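Au sommaire de la lettre de Presura
Tables de lecture : ce qui change à la bibliothèque de Gradeck
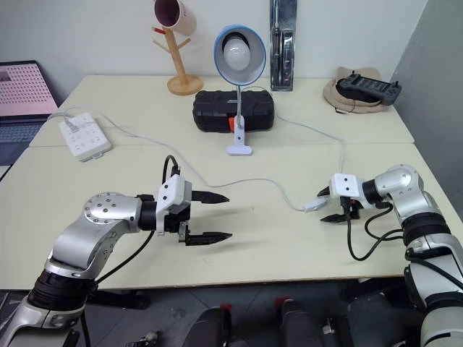 La bibliothèque de Gradeck rouvre sa salle du rez-de-chaussée le 5 mars 2025, après le remplacement du mobilier de consultation. Les anciens bureaux individuels, achetés à des périodes différentes, n'avaient ni la même hauteur ni la même profondeur, et il fallait souvent en rapprocher deux pour ouvrir un plan ou un registre de grand format. Le choix s'est porté sur de grandes tables communes. Un plateau crème clair devant un mur blanc cassé donne une bonne idée des teintes retenues : assez pâles pour renvoyer la lumière, sans le blanc franc qui fatigue les yeux au bout d'une heure de lecture.

La salle compte désormais 7 tables. Deux sont réservées aux documents du fonds local, à demander au comptoir. Les autres sont en accès libre, pour la presse, le travail scolaire ou les ordinateurs personnels. Les prises sont placées le long du mur du fond et les rallonges restent interdites entre les rangées. Une table près de l'entrée est accessible en fauteuil roulant ; merci de la laisser disponible quand quelqu'un en a besoin.

Le fonds local change aussi de place. Il comprend environ 2 000 documents, dont 161 cartes et plans qui étaient jusqu'ici roulés dans la réserve. Milovan Angelovski a repris leur classement l'an dernier, commune par commune, en commençant par Org et la vallée. Les plans sont maintenant conservés à plat, dans des meubles à tiroirs, et leur cote a changé. Les anciennes références continuent de fonctionner dans le catalogue, mais la fiche affiche la nouvelle. Pour les cartes les plus fragiles, une reproduction est proposée en premier ; l'original reste consultable sur demande motivée.

Les règles de consultation sont les mêmes qu'avant, à deux exceptions près. Le stylo n'est plus admis aux tables du fonds local, où l'on écrit au crayon. Les photographies sans flash sont autorisées pour un usage privé, sans formulaire à remplir. Les boissons restent à l'extérieur — la fontaine du hall a été réparée.

Le budget de l'opération n'a pas permis de refaire l'éclairage. Les lampes actuelles seront conservées jusqu'en juin, puis remplacées rangée par rangée, en dehors des heures d'ouverture. L'ancien mobilier a été proposé aux écoles du secteur. Ce qui n'a pas trouvé preneur est stocké au dépôt de Wirndale, où les associations peuvent venir le voir sur rendez-vous.

Dorin Crăciun reprend par ailleurs ses séances d'initiation à la lecture des anciens cadastres. Elles durent deux heures et s'adressent aux débutants. Il est conseillé de venir avec le nom d'un lieu-dit ou d'une parcelle, même approximatif. L'inscription se fait au comptoir ou par téléphone, aux horaires habituels. Les personnes déjà inscrites avant la fermeture de la salle gardent leur place et n'ont aucune démarche à faire.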